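A white board on the table

Last July I moved to the second floor of an old office building in Granddale, and with the room I received one wooden table. It is a nice table. The top is light wood, and the owner before me had not put even one scratch on it. For three weeks I worked very carefully, with a towel under everything, and I was nervous all the time.

So I started to look for something to put on top. I tried a cutting mat first, the green kind with lines. It was too small, and my eyes got tired from the lines. Then I tried brown paper from a roll. Paper is cheap and you can write on it, but it moves when you put your elbow on it, and after two days it looks like a bag from the bakery.

In the end I bought a plain white board from Mustonen, the shop behind the bus station where they cut to size while you wait. I measured the table in the morning and wrote the numbers on my hand. I asked for it a little shorter than the table, so that a strip of wood stays free on the far side. I like to see the wood. Also I can put a pencil there.

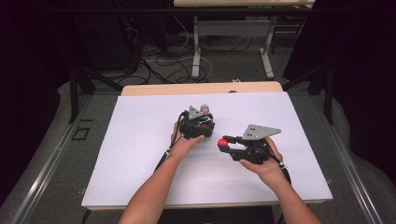
The white board in use, with the strip of wood behind it.

White is a good color for small work. When a small screw falls on wood, it can hide in the pattern for a long time. On white I see it at once. The light also comes back up from the board, so the underside of what I hold is not so dark. In the evening the board does not look fully white to me, it goes a bit toward lavender, and I think this is from the lamps. I changed one lamp to a warmer one and then everything was yellow, so I changed it back.

There are some bad sides too. White shows every line from a pen and every gray mark from metal. I clean it with a wet cloth and a little dish soap, and for pen I use the Hinda cleaner in the spray bottle. Do not use the rough side of the sponge. I did it one time in the corner and the corner is dull now.

The second problem is the cables. I think every person who works with small devices has this problem. I let mine hang down toward me over the near side of the board and not across the middle, and this way my sleeves catch them less. On the floor it is another story. I bought a pack of 60 cable ties from Cedirik and I have used maybe ten. The rest are in a drawer and the floor is still the floor.

If you want to make the same thing, measure the table two times and ask the shop to make the edges smooth. My forearms lie on the edge for many hours, and a sharp edge is not pleasant. I paid 3 extra for this and I would pay it again.

Next I want to find a second board for the other table, but first I have to take everything off it.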